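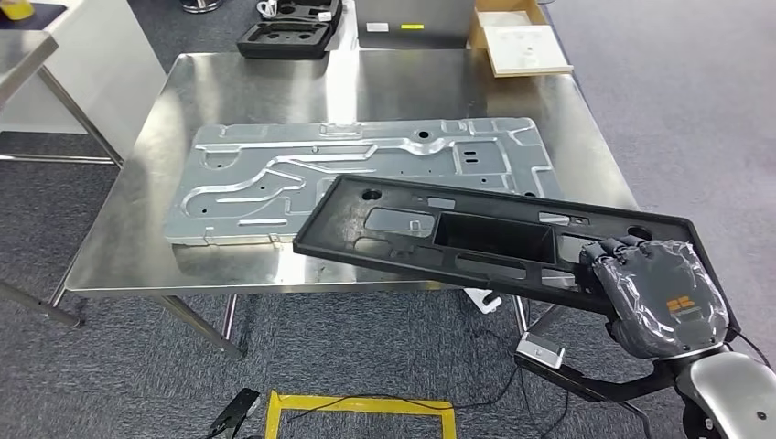
Cold Plate and Cover, Fit Study
Second-year design project, Durnport
Maj-Britt Halvorsen and Amirhossein Ebrahimi

So we got the big one! Every group pulled a part out of the hat in December and ours was the cooling plate with its plastic cover. I had never given a thought to how a cover sits on a plate (why would you?) and now I can't stop looking at the underside of things.

The plate is aluminum, with raised channels pressed into it that wander all over the surface. Our supplier sheet from Dizon calls it a cold plate, so that's the name we stuck with. The cover is black molded plastic with a rim all the way around, a deep recess in the middle and a bunch of long cutouts. Our job was to write an assembly order that a new person could follow, and then find out where it goes wrong.

Our first version had 163 words and it was terrible. Amirhossein read it out loud on a Saturday while I tried to do exactly what it said, and I had the cover backwards by the second line. We had written "line up the holes" without saying which holes – and there are holes in both parts, plus slots in the plate, so that was no help at all.

Version two came out at 92 words. We dropped the holes as a starting point and used the channels. Plate flat on the table, long edge along the front, recessed areas to the right. Then the cover comes in at a tilt, one edge down first, and you look through the cutouts while you lower it. I love the cutouts! You can see the metal through them the whole time, so you know early if you're off.

We gave people 60 seconds per try. Most of our classmates made it with version two, but two of them still set the cover down flat and then had to drag it into place, which I hated because of the scratching. A sheet of felt from Kavthorpe fixed the noise but made the plate slide, so we took it away again.

Still to do: a drawing to go with the text (Amirhossein is on it), and a try with the lights low, the way our teacher asked.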